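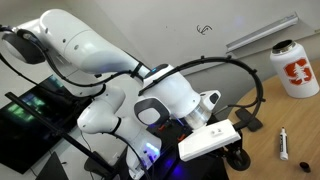

Residents of Lurkosholm who commented on the new water rates asked mainly why the fixed charge rises for homes that use very little. One wrote that she is away from May until fall and will pay more for an empty house than she did last year for an occupied one. The utility, Pralurura Water, replied that the fixed charge covers pipe and pump costs that do not change with use.

The rates were approved last week and posted on 9 Oct 2022. They apply to all 943 metered connections in the town and take effect with the next billing cycle. Bills are issued every two months, so the first charges under the new schedule will cover a period that is partly under the old one. Use in that period will be split by day count, with no extra meter reading.

The schedule has two parts. The fixed charge now depends on the size of the meter. Most homes have the smallest size and will see the smallest increase. The charge per unit of water stays the same up to the first threshold and goes up above it. The threshold is set per connection, so a duplex served by one meter is treated as a single customer unless the owner files a form declaring the second unit. Owners who filed the form under the previous schedule do not need to file again.

Most of the added revenue is assigned to the Bednarek Road main, a cast iron line that serves the north side of town. The utility lists 152 service connections on that line. It has had repeated leaks at the joints, and the valves at both ends no longer close fully, so a repair at any point means shutting off a larger area than the one affected. The work consists of a new main laid parallel to the old one, new valves at each cross street, and transfer of the service lines block by block. The old pipe will be drained, capped and left in the ground.

Customers on the line should expect one shutoff of less than a working day when their service is moved. Written notice will be left at the door beforehand. Discolored water is possible after a transfer — the utility advises running a cold tap until it clears and holding off on laundry that day.

The Brarnon pumping station is not part of this project. An earlier draft of the budget included a replacement pump there, but the item was moved to a later year after an inspection found the current unit within its rated flow. The station's backup generator remains on the regular test schedule.

Requests to change meter size will be accepted through the end of the current billing cycle. A smaller meter lowers the fixed charge but also limits peak flow, and homes with fire sprinklers are not eligible. The full schedule, the duplex form and the map of affected blocks are available at the utility's front counter.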